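Right, I've now had the Jaunzems water filter jug in the house for most of September and I have some thoughts. This will be a few posts. Mute me if you're happy with your jug.

For anyone outside Dostthorpe: our water is hard. Kettle goes furry, shower screen goes cloudy, you can taste it in tea if you're that sort of person. I am a bit that sort of person.

So when the leaflets started coming through the door promising "softer, fresher, living water" I was exactly who they were after. I held out for two years. Then my sister gave me one for my birthday.

First claim on the box: "removes up to 199 impurities". Up to. A filter that removed one impurity would also remove up to 199 impurities. So would a sock.

I went looking for the list of 199. It isn't on the box or in the leaflet. The website has a page called Our Science with a picture of a waterfall and a paragraph about the founder's grandmother.

I emailed and asked for the list. Got a reply thanking me for my interest in hydration.

Emailed again. This time I got a PDF with 43 things on it, several of them listed twice under different spellings. I asked which ones are found in Dostthorpe tap water in the first place. That was a while ago.

You can ask your water company for this, by the way. Ours is Sivutlow and they put the test results up by postcode. Dull reading but it's all there, with the legal limits in the next column. Nothing at our postcode was anywhere near a limit.

Not saying Sivutlow are angels, they dug up our road twice in one spring. But I'd sooner have a boring table than a waterfall.

Second claim: "3,895 households can't be wrong". Of course they can. 3,895 households can be wrong about all sorts. And how did they land on that number? Is that sales? Is it people who ticked a box? Does it include my sister?

Third claim, and the one I could check at home: "you'll taste the difference from the first glass".

Blind test at the kitchen table, me and my neighbour Triin Paulauskas, who swears by hers and has bought jugs for both her sons. Tap water and filtered water, both left in the fridge overnight so you couldn't tell by the chill. Six goes each. One of us pouring round the corner in the hall, the other one tasting.

I got three right out of six. So did a coin.

Triin got four and was very pleased about it. I said four out of six isn't much either. She said it's more than three. Can't argue with that.

To be fair to the jug, tea is a different matter. There's less scum on top, and I could see that without any test. If the box said "less scum on your tea, change the cartridge often" I'd have no quarrel with it.

But cartridges. The box says they last "up to" two months (there it is again). In hard water areas it says to change "more frequently". How frequently? The little light on the lid goes red when it feels like it. I'm fairly sure it's a timer and has no idea what's gone through it.

I tested that as well. Put a new cartridge in the second jug, Triin's spare, and never poured a drop through it. Light went red anyway. Make of that what you like — I know what I make of it.

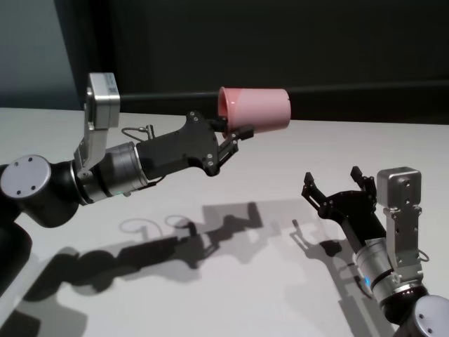

Somebody's already asked whether filtered is better for children. I don't know, and I'd be wary of anyone in a jug shop who says they do. What I can tell you is that the leaflet uses the word "toxins" six times and doesn't name one.

If you've got old lead pipes that's a proper question and you should ring the water company about it. Sivutlow will test for it if you ask. Don't leave it to a jug with a flower on the side.

Also had a message saying I should try the Stondmont one because it "restructures" the water. I've looked it up. It's a jug with a magnet in. I'm not buying a magnet jug to win an argument. (If anyone has one and wants to lend it, I'll do the six goes again.)

People have been asking what I use now. The tap. I run it a few seconds first thing, fill a bottle and stick it in the fridge door. The jug comes out for tea when my mum visits, she notices scum.

Triin says she's keeping both of hers and I've got to give the spare back by the weekend. With a new cartridge in it, apparently.

Will post if Jaunzems ever send the other 156.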